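**Promum Residents' Association: minutes of the meeting held on Mon 24 June**

Present: Rima Najjar (chair), Ghizlane Slaoui, Nosipho Mtshali, Obed Gbeho. Apologies: Fatima Okoro.

**1. Minutes of the February meeting**

Agreed as a correct record, with the spelling of Naltirier corrected under item 3.

**2. Furnishing of the shared rooms at Ezzat House**

The chair reported that the lease for the ground floor had been signed. A sum of 2,000 was set aside for furniture, to be bought second-hand where possible. Painted drawer units were preferred for the hallway.

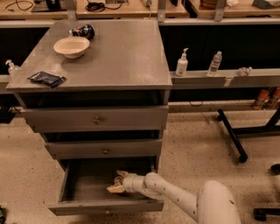

Obed Gbeho asked whether the sum included delivery, as the last order from Stalance had been charged separately. The chair confirmed that it did, and that any amount over the limit would come back to the meeting.

Resolved: that two quotations be obtained before any order is placed. Action: GS.

**3. Parking**

The 16 permits for the rear yard expire shortly. Nosipho Mtshali will write to Naltirier regarding renewal. The request for a further five permits was deferred.

**4. Any other business**

None. The meeting closed at 8.40 pm.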